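Search this list

Re: lighting in the back office

> Is the ceiling in your new place low? And did you keep the round table?

Hi all — the ceiling is white and it slopes, with long fluorescent lights, so no new lamps for us!

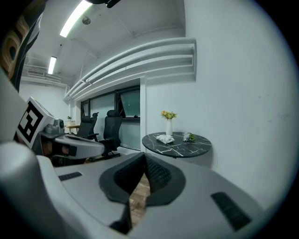 Aguiar

The table stayed (black marble pattern, white veins) and I put pale purple flowers on it. Mesh chairs too.
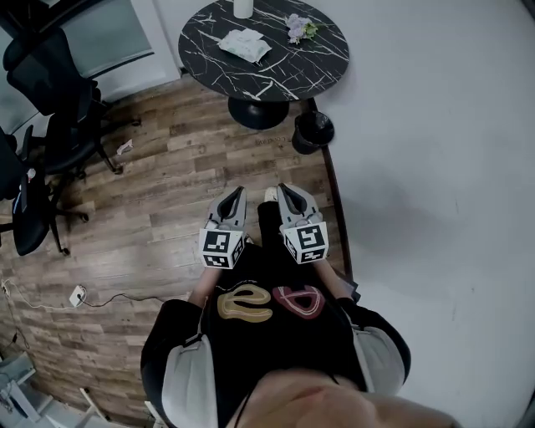

I'd still like a rug, up to 8 feet, for the wood floor. Anyone selling?

We use cookies. OK

Vanstead List — Contact — Back to top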